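Striped upholstery and pattern matching: how much extra fabric?

Home > Furniture and Upholstery > Fabric and Cutting

seamline_west
Posts: 212
I am planning a re-cover of a two-piece sofa in a wide stripe, Donovska, the gray and beige colorway. The stripe runs along the length of the roll. My plain-fabric cutting plan works out cleanly. The supplier's chart says to add a percentage for pattern matching but does not say whether that applies to a stripe with no vertical repeat. Their swatch card lists the horizontal repeat at 7 inches. Do I need the extra yardage or not?

tackstrip
Posts: 3843
A stripe that runs up the roll has no vertical repeat, so you lose nothing in length. You lose it in width. Every cushion has to be centered on the same stripe, and the usable width between two matched centers is a multiple of 7. On a 54 inch roll that gives you seven full repeats and a 5 inch remainder. If your seat panels are 26 inches wide you may find that two no longer fit side by side once they are centered. Then you are cutting one per length and using the offcut for welt and boxing.

Draw it on graph paper at scale. Do not use the percentage chart. The charts are built for florals.

seamline_west
Posts: 213
Understood. Seat panels are 25.5 finished, 26.5 cut. So two across is 53, which fits plain but not centered. I see the problem.

millend
Posts: 640
I disagree that you have to center every cushion on the same stripe. You have to make the stripes continue from the back, over the seat and down the front border. That is a different requirement. If the two seat cushions are cut as one continuous width and split at the seam, the stripe flows across the pair and you get both panels out of one length. Seam allowance eats an inch in the middle, and with a stripe this broad it does not read from standing height.

tackstrip
Posts: 3843
It reads if the seam lands inside a pale stripe. You get one narrow stripe dead in the middle of the sofa. Also, continuous cutting means the cushions can't be swapped left to right to even out wear. I have had customers bring back Kaimal frames for exactly that.

millend
Posts: 641
T-cushions can't be swapped anyway. But fine, on square ones I concede the point about wear.

The other option is to stop matching seat to back altogether and turn the direction on purpose.
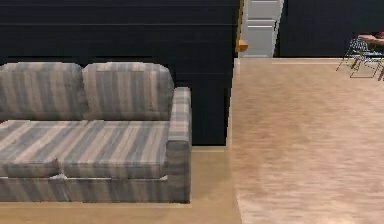

Rendered layout, wide stripe in grays and beige: vertical on the back and arms, diagonal across the seats.

With the seat on a different angle from the back there is no line to carry across the joint, so small errors stop mattering.

tackstrip
Posts: 3843
Small errors in placement stop mattering. Stretch starts to. Cut a seat panel on the bias and it will grow in use, more so over foam with a fiber wrap. You would need to back it with something stable – a fusible knit or plain cotton ticking basted to the reverse. And a true 45 degree cut uses a lot more cloth than anything we have discussed so far.

seamline_west
Posts: 214
What about railroading it? Run the stripe horizontally, no seams across the back.

coilspring_7
Posts: 88
Railroading works for the back in one piece. On the arms it looks wrong to me, like hoops. I did a Tremeo loveseat that way and recut the arms with the stripe vertical. The outside arm took half a yard I had not planned for.

On quantity, I would order two yards over your drawn plan whatever method you choose. Dye lots change. The mill shop in Mokstead had the same stripe in two lots in July and the beige was visibly different.

millend
Posts: 642
Agreed on the dye lot. Ask for a single cut from one roll, in writing.

seamline_west
Posts: 215
Drew it up at scale. Centered seats, one per length, offcuts to welt and front border, outside back pieced with the joins on a stripe edge. It comes to 2.5 yards over the plain plan before any spare. I will make the welt on the straight grain from the gray stripe only unless someone objects.

tackstrip
Posts: 3843
I object. Straight-grain welt puckers at the corners. Cut it on the bias or use a plain gray.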